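Maintaining the Two-Arm Cable Cell at Dornholm: Notes on Setup and Routine Care

Posted 6 November 2025
Filed under: Workshop, Automation, Maintenance

Since May, the two-arm cell at Dornholm has been assigned to cable handling. The work consists of picking up mixed cords from a table, separating them, and laying them out for inspection before they go to the Lirkow store. The present entry records how the cell is set up at the start of a working period, how it is looked after between periods, and what is done when one of the arms begins to drift. It replaces the shorter entry published on this blog in the spring, parts of which no longer apply.

Readers who operate a different pair of arms will find that most of the procedure carries over. The tolerances will not, and should be established separately for each cell.

The rail and the table

Both arms are mounted on a single black rail along the operator's edge of the table. The rail is the reference for everything else. If it moves, the positions stored for both arms become unreliable at once, and no amount of adjustment at the wrist will restore them. For that reason the rail is checked before power is applied.

The check is simple. The operator places one hand at each end of the rail and attempts to lift and twist it. Any movement that can be felt is too much. The clamp bolts are then tightened in turn, a little at a time, working from the center outward. Tightening one end fully before the other draws the rail out of line, a fault that took us most of an afternoon to find during the first installation.

The table itself is wood and has a strong grain. We considered covering it with a plain gray mat and ordered one through Koton, but the mat curled at the corners and was withdrawn after a short trial. The bare surface has been kept. It is wiped with a dry cloth at the start of each period and with a slightly damp one at the end. Polish is not used, as it leaves a shine that affects the cameras.

Power and home position

Power is applied to the left arm first and to the right arm second. There is no technical requirement for this order. It was adopted so that any fault message appearing at startup can be matched to an arm without consulting the log.

Once both arms report ready, they are sent to the home position with the grippers open. The operator stands clear of the table during this movement, including on days when the arms are already close to home. The first movement after power-up is the one most likely to be unexpected, particularly if a joint has been turned by hand while the cell was off.

The cell is then left to idle for 24 minutes. We arrived at this figure by recording the rest position of each gripper at intervals after a cold start and noting when it ceased to change. Shorter waits were tried and produced small but steady errors through the first part of the session, mostly in the shoulder joints. Operators are asked to use the time for the cable inspection described next.

Arm cables

More stoppages at Dornholm have been caused by the arms' own cables than by any motor or board. Each arm has a cable leading away to its outer side, and each must have enough slack to allow full travel without lying in the path of the gripper. The inspection covers the following points.

The connector at the base is pressed home by hand. A connector that has worked halfway out may still carry a signal while the arm is at rest.

The sheath is examined over its full length, with particular attention to the section nearest the first joint. Flattened or whitened areas are reason for replacement.

The slack is tested by moving the arm slowly to its farthest reach on each side. The cable should slide over the table and should not be drawn tight at any point.

Replacement cables are held in the drawer marked Tiêu, after the parts project under which they were first bought. When the drawer falls to six, a new order is placed.

Grippers

The jaws are inspected in the open position. On our model they are black, tapered parts, and wear shows first at the tips, where repeated contact with the table rounds them off. A rounded tip will still close on a thick cord but tends to ride over a thin one, pushing it along the surface.

Each gripper is closed on a test strip of card and the strip is pulled by hand. It should resist evenly. If it slips on one side only, the jaws are out of parallel, and the mounting screws are loosened, the jaws closed fully, and the screws tightened again with the jaws held shut. Both grippers are adjusted at the same visit, even when only one has failed - a matched pair is easier to keep in order than two that have been set on different occasions.

Jaw screws are replaced after every 300 cycles of the heavy-cord program. They are small, inexpensive, and inclined to lose their heads when reused.

The trial pick

No session begins without a trial pick. Two cords of different colors are coiled together by hand and placed beyond the grippers, toward the middle of the table, where both arms can reach them. The coil should be loose enough that loops can be seen separately. A tight knot tests the patience of the operator more than the condition of the machine.
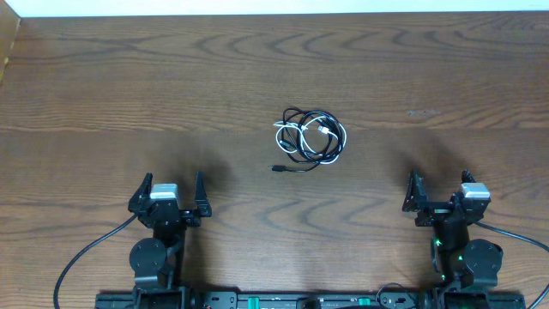 Reading the result

A trial is recorded as passed when one cord has been lifted clear of the other and both have been set down without being dropped. Three results are possible short of that, and each points to a different part of the cell.

If a gripper closes beside the cord, the fault is usually in the stored position. The rail is checked again, and the home position is repeated before anything else is altered.

If the gripper closes on the cord and loses it while lifting, the jaws are at fault, or the closing force has been set too low for that thickness. The card test will distinguish between the two.

If the arms hesitate or stop short of the coil, the lighting should be examined. The arms throw shadows across the work whenever the lamp stands behind the rail, and a dark cord is easily lost in them. Moving the lamp a short distance to one side has generally been sufficient. We are considering a second lamp and will report on it when it has been in use for long enough to judge.

A failed trial may be repeated twice. After that the cell is taken out of service and the fault is entered in the log, with the arm named and the position of the coil sketched.

Correcting a drifting joint

Drift is corrected only with the power off. The cover of the affected joint is removed, the horn screw is checked for tightness, and the joint is turned gently through its range by hand. It should feel the same in both directions. A rough spot indicates a worn gear, and the motor is exchanged as a unit. We no longer attempt to replace single gears on site.

After an exchange, the joint is set to its mark, the cover is refitted, and the full idle period is observed again before the calibration is run. Calibration uses 30 points spread over the table. Skipping the points at the far edge saves very little time and has twice led to repeat work - once on each arm.

Closing down

At the end of the period, the arms are returned to home, the grippers are left open, and power is removed in the reverse order. Cords remaining on the table are coiled and placed in the Lirkow tray. The log is signed whether or not a fault occurred.

The log template was revised last month to give each arm its own column. Copies of the earlier version are still in circulation at Dornholm and should be discarded when found.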